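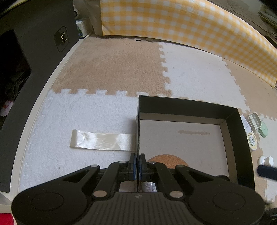
Play corner floor, with the box, the coaster and the ribbon.

Home play space walk-through, with my notes
Filled in by Yetunde Bassey, 31 May 2023
Room: ground floor play corner, Fleltinbridge house

I do this list twice a year (next one is due before the July visitors) and I always end up writing far too much in the comments column. Somtochukwu Okafor asked me to type it up properly this time so the other parents in our playgroup swap can use it, so hello, other parents! Mark each line OK, FIX or WATCH.

FLOOR

1. Foam tiles locked together, no raised teeth. OK
I got down on my knees and ran my palm along every join. We have a mix of tiles, tan and beige carpet-textured ones and the fluffy white ones, and I half expected them to creep apart where the colors change. All tight. If one of yours pops up, press it from the middle of the join outward.

2. Fluffy tiles free of crumbs, pins and beads. WATCH
The white pile hides everything. I vacuum and then I feel around with bare hands, and I still found a staple over by the door in the spring. Do both.

3. No loose foam bits a child could bite off. OK
Keith Wainwright's youngest is a chewer, so I checked the puzzle edges twice.

SMALL THINGS AND LONG THINGS

4. Ribbons, cords and strings put away. FIX
The cream satin one was lying flat on the white tile, right beside the black box. It's a short piece, and I still don't want ribbon on the floor with babies about. It goes in the high drawer with the gift wrap. Please check dress-up clothes for the same thing (sashes! bonnet ties!).

5. Hard round objects off the floor. FIX
One cork coaster, in the box. Cork crumbles when it's gnawed and the crumbs are just the wrong size, so it's going back to the coffee table. My kids use coasters as plates for the bears and I will be having this conversation again.

6. Open boxes and bins: sturdy, clean, no sharp corners. WATCH
The black box can stay, it has no lid to drop on fingers. I went around the rim for rough edges and didn't find any. There's a faint tan smudge on the light gray cardboard floor inside, toward the back. No idea what that's from. I'll try a barely damp cloth, and if it doesn't shift I'll cut a new liner.

7. Tissues and wipes out of toddler reach. FIX
The little white box with the green print was against the wall panel again. A whole box of tissues can be eaten or shredded in the time it takes to answer the door. Up on the shelf, please, Kayode.

CLOTH AND COVERS

8. Drapes and throws can't be pulled down with something heavy on top. OK
I gave the yellow-and-white gingham a good tug from floor level, the way a one-year-old would. Nothing came with it. I do love that cloth, it cheers up the whole back of the room.

9. Hems not frayed, no dangling threads. OK

EDGES AND THE GRAY UNIT

10. Baseboard strip firm, no gaps for fingers. OK
I followed the cream strip around the curve and pressed as I went.

11. Low openings checked for contents. WATCH
There's a bundle of dark clothing in the opening under the cat face label. (I say cat face. Shahram Akbari says it's two circles and some arrows and I should get out more.) Clothes are fine there as long as the pockets are empty. Coins and batteries are what I look for, so shake everything out.

12. Heavy furniture doesn't rock. OK
Pushed at adult height and at toddler height.

STILL TO DO
Ribbon to drawer, coaster to coffee table, tissues to shelf: me, tonight.
Box liner: me, when I find cardboard.
Anyone copying this list, add your own lines for stairs and outlets. Mine are on the hallway sheet.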